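The table comes good again

3 Nov 2018

We've had the table back in the kitchen for a whole season now and I keep meaning to write it up, because a few of you asked after the last post (the one with the chairs, and the argument about the chairs) and I said I'd get to it. Well, it's raining, the bread is rising, and I have a cup of tea, so I'm getting to it.

For those who are new, it's the pale timber table we bought when we moved to Clellside. It was $581, a frightening amount of money for us then, and I remember driving home in a sort of silence. It has done every job a table can do. Homework, pastry, tax, one very long jigsaw, and the sewing machine for most of a winter. By this August the top was grey in patches and sticky in others, and there was a ring near my end from a pot of jam that I have never fully owned up to.

Cathal Doherty from down the road has redone more old furniture than anyone I know, and he came over and ran his palm along it and said it only wanted a light sand and patience. He was right about the sand. The patience took me longer to find! I did two goes with the fine paper, always along the grain, wiping the dust off with an old pillowcase in between, and then left it bare overnight so I could have a proper look in the morning. I'd forgotten how pretty the grain was under all that, creamy in places and nearly pink in others.

Then came the oil. I used the Pascual matte one, after dithering for a week over a shinier one from Dristness that my sister swears by. Three thin coats with a day between each. You put it on with a cloth, wait a bit, and rub off whatever the wood hasn't taken, and I do mean rub, my shoulders knew all about it. The smell hung around the kitchen and we ate our tea on our laps in the lounge room for the best part of a week, which the kids thought was marvellous and I did not.

What I wasn't ready for was how careful I'd become. I used to dump the shopping straight onto it and walk off. Now I find myself lifting things instead of sliding them, and hunting for a mat before I put down a hot pan. I've moved the fruit bowl to the Bendedau trolley by the window too, so there's less clutter to shift when I want to roll out dough. The big white plastic things can still go straight on the wood, as they're smooth underneath and light enough to pick up one-handed, but anything with a rough base gets a cloth under it. My nan's stoneware crock is the worst offender. It has a foot like a cheese grater and it lives on the bench now, poor old thing.

The colour changes through the day as well, a thing I never noticed when it was grubby. It goes almost white near the window and a cooler, greyer shade further in, and by the time the lamps are on it's the colour of shortbread.
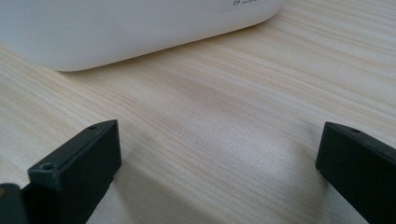

How often does an oiled table need doing again? I'm planning on twice a year for ours, with a quick extra wipe of oil on any spot that starts looking thirsty or stops beading when you splash it.

For everyday cleaning I've given up the spray altogether. A cloth wrung out in warm water with a tiny drop of dish soap, then a dry tea towel straight after. If something sets hard, porridge for instance, I lay the damp cloth over it for a few minutes and it lifts off without scraping.

The legs still need doing. I've been ignoring them because you have to lie on the floor, and every time I lie on the floor the dog thinks it's an invitation. Perhaps after Christmas. The bread's ready to knock back now, so I'd better go and flour that lovely top.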